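4. Simulating Before Spending
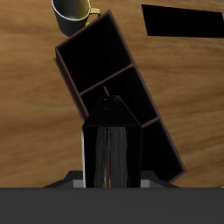
Figure 3. Simulated tabletop with cup, three-compartment organizer, flat black rectangular object and gripper.

The tabletop in Figure 3 cost us a good many evenings and no money, and this section is about the second half of that sentence. Section 3 set out the purchasing problem as our department met it: one budget line, two candidate arms, and a finance office that wanted a single number by November. We had the Vuscombe quote and the Stonberg quote. What we lacked was any idea whether either machine could do the work we meant to buy it for, namely putting small household things away in other household things. The quotes were silent on the matter, though both were very good on shipping.

Our approach was to build the work in simulation first and let the results argue with the quotes. The layout in Figure 3 was set up to be inconvenient in ordinary ways. The organizer is turned at an angle to the table, so a planner that likes its boxes square gets no help. Its compartments are divided by thin partitions, and the inside is nearly black, as is a fair amount of everything else. The cup has a looped handle and stands very close to the box. In the pose shown, the gripper itself hides part of the middle compartment from the camera. We had seen all of these conditions in real kitchens and offices, and none of them in a vendor demonstration.

4.1 What the simulation was asked to decide

Buyers of robot arms tend to begin with reach and payload. We did too, and spent a month comparing figures that had no bearing on a cup. Both arms could lift far more than anything we planned to hand them. The questions that mattered for the budget were smaller and duller. Would the standard gripper fit between the dividers with an object in it? Would one camera do, or would we need a second to see around the gripper? How often would a failed placement call for a person to walk over and fix things, and whose salary was that coming out of?

We ran 504 trials, divided evenly between the two arm models, with the starting pose of the objects varied each time. A trial ended when the object was in the right compartment, or when it was somewhere else and had stopped moving. Katalin Pintér reviewed the failures by hand and sorted them by what it would cost to make them go away. We recommend this way of sorting to anyone with a budget meeting coming up. It leaves out a great deal of interesting science, and the meeting will not miss it.

4.2 Failures, priced

The largest group of failures, 299 in all, came from runs in which the planner lost track of a divider behind the gripper and set the object down on top of it. Neither arm was to blame. The cure in simulation was a second viewpoint, which took one line of a settings file. The cure in life was a second camera, a bracket, a cable, a calibration target and a revised purchase request. We had originally budgeted for the camera.

A further 16 failures involved the cup handle catching the wall of the organizer. These were split almost evenly between the arms, and a narrower set of fingers removed most of them. Vuscombe sold such fingers as an accessory. Stonberg sold them as part of a package that also contained a carrying case, training for 2 people and a year of something called priority access. We asked what the priority was over, and were sent the brochure again.

Once the second camera and the narrow fingers had been added to both bids, the gap between them shrank to less than the price of the carrying case. The cheaper arm was still cheaper, but it had stopped being cheap. We take this as the main finding of the section. The arm was the part of the purchase we had argued over longest, and it was the part that made the least difference to whether objects ended up in the box.

4.3 Limits

Simulated wood does not get sticky, and a simulated gripper never waits six weeks for a spare part. Our model of contact between the cup and the partitions is generous, and we would expect a real cup to tip more often than ours did. Nor did we simulate installation. The Ferkgate laboratory, which bought before it modeled, kindly shared its records with us, and these show that the floor under the robot had to be reinforced at a cost greater than that of the gripper. We had no floor in our simulation. One was added to the budget afterward.

Lighting was held constant across all trials. The Ostrowski building, where the arm is to live, faces west and has no blinds, and a glossy cup at four in the afternoon is a different object from the same cup at nine in the morning. A request for blinds has been filed under building maintenance, and is therefore outside the scope of this paper.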